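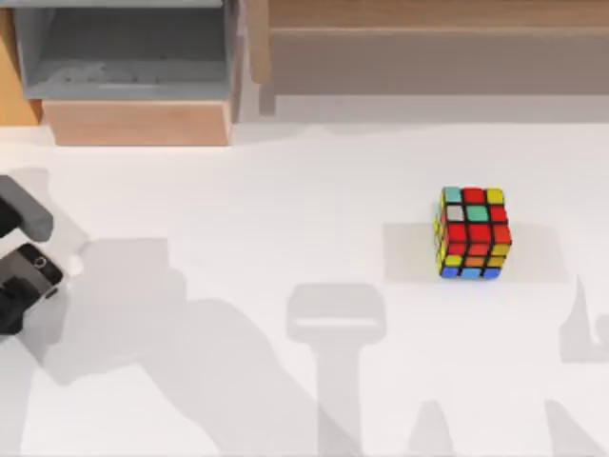
4. Naming the in-between colors

Color words are among the first words most of us learn, and we tend to assume for the rest of our lives that we know them well. When we began talking with families about how they name colors at home, we expected the hard part to be the fancy words – mauve, taupe, chartreuse – and we spent far too many evenings putting together a list of them. The fancy words gave us very little trouble. What held people up were plain, everyday colors that happened to fall between two plain, everyday names. A scrambled Rubik's cube on a white table is a good case in point. The red stickers are red, and we would be surprised to meet a speaker of English who wanted to argue about them. The sticker at the back left corner of the upper face is another matter, as one of us says teal and another says cyan, and the pale one in the row in front of it can be called gray or white with equally good conscience. The black borders help a little, in that they mark off where one color stops and the next begins, but they do not tell anyone what to call it.

4.1 Households and sessions

We visited 79 households for this part of the study and sat down with each of them twice, once at the beginning and once toward the end, for a total of 158 sessions. In every session, two or more members of the household were asked to sort and name a set of painted cards, first separately and then together at whatever table the family normally used. The cards were prepared by Amna Awan, who mixed the paints by hand and was patient with our many requests to have one green or another made just a shade bluer. Sessions were recorded as sound only, and Damián Escobedo and Ehsan Butt wrote out every naming turn, including the false starts, the laughter and the long pauses, which we came to think of as some of the most useful material we had.

The written record holds 2,585 naming turns. We counted a turn as settled when everybody at the table used the same word for a card the next time it came up, and as open when they did not. We did not ask anyone to agree, and we tried hard not to look pleased when they did. 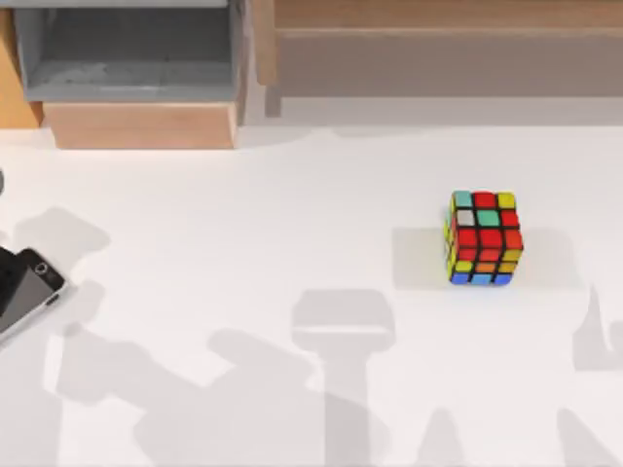

Figure 4. A scrambled Rubik's cube on a white tabletop. The three stickers at the back of the top face, left to right, are listed in our notes as cyan, red and yellow; other readers may prefer teal for the first.

4.2 How families settle on a word

Most turns were settled quickly and without any fuss. Where they were not, the talk nearly always moved away from the card and toward something the family knew in common. One mother and her grown son went back and forth between "greenish" and "bluish" for quite a while, until she said it was the color of the old bathroom, and from then on the card was "bathroom" for both of them. We heard a great deal of this sort of thing: school sweaters, toothpaste, an uncle's car, the sea at one particular beach. Words like these do badly on a standard color chart, and it would have been easy to set them aside as noise. We kept them, following a suggestion from Carmela Bianchini, who read an early draft of our coding guide and felt (quite rightly, we now think) that a word two people share is doing its job.

Pale colors were a special case. With the very light cards, speakers often held the card up next to something else in the room before answering, such as a wall or a sleeve or the tablecloth, and the answer leaned heavily on what they had picked. The same card could be "white" beside a brown sleeve and "gray" beside a clean sheet of paper. Older speakers did this more openly than younger ones, though we would not want to make too much of the difference, given how few of our households included anyone past retirement age.

We also noticed that children were far more willing than their parents to leave a color open. A child would happily call a card blue in one round and green in the next, and see nothing in it that needed fixing. Parents tended to go back and correct themselves, sometimes several cards later, and a few brought the matter up again when we returned in March for the second visit.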